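Ladcombe Swimming Club
Minutes of the members' meeting held on November 14, 2024

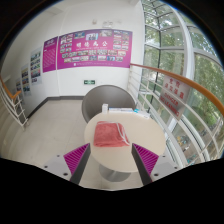
Towel on the landing table

Present: 4 officers and 23 members. Apologies were received from the membership secretary and the junior coach.

1. Minutes of the last meeting
The minutes of the September meeting were agreed with one change. Under item 5, "lane 2" should read "lane 3". The chair signed them.

2. Matters arising
The lane ropes have been repaired and are back in use. The supplier has still not replied about the missing end hook. Secretary to write again.
The broken pace clock was taken to Clasus for repair. They have quoted for a new motor and the quote was accepted by email before the meeting.

3. Money
The balance at the end of September was £3,000 after pool hire was paid. Subscriptions are coming in slowly. Members who pay by cheque were asked to change to bank transfer before the new year. The accounts will be ready for the annual meeting.
A member asked if the winter hire charge had gone up. It has, from the first week of November, and the increase will be met from funds until subscriptions are reviewed.

4. Sessions
The early session has been busy and the late one quiet. It was suggested that the slow lane be moved to the late session. There was a long discussion. Several members come straight from work and could not manage the earlier time, and parents of juniors wanted no change on school nights. Put to the vote: 9 for, 14 against, 4 abstained. Sessions stay as they are – to be looked at again in spring.
Members are reminded that the showers close 10 minutes after the end of the late session.

5. Galas
The home gala against Marinho was lost by 12 points, with good swims in the junior relays. The scoring sheets had the wrong order for the backstroke heats and this held things up. New sheets to be printed.
The away gala at Britatdale is confirmed. Coach hire was discussed and it was agreed to share cars instead. A list will go up on the noticeboard and drivers should add how many seats they have.

6. Sponsored swim
Swimmers completed 476 lengths between them. Sponsor money is still being collected and forms should be handed in at the desk. It was agreed to split the total equally between junior coaching and new floats.

7. Any other business
Lost property is to be cleared at the end of term. Anything not claimed will go to the charity shop.
A request for club hats in a larger size was noted. Secretary to ask for prices.
Parking on the grass verge – members were asked again not to do this.

The meeting closed at 8.50 pm. Date of next meeting to be put on the noticeboard.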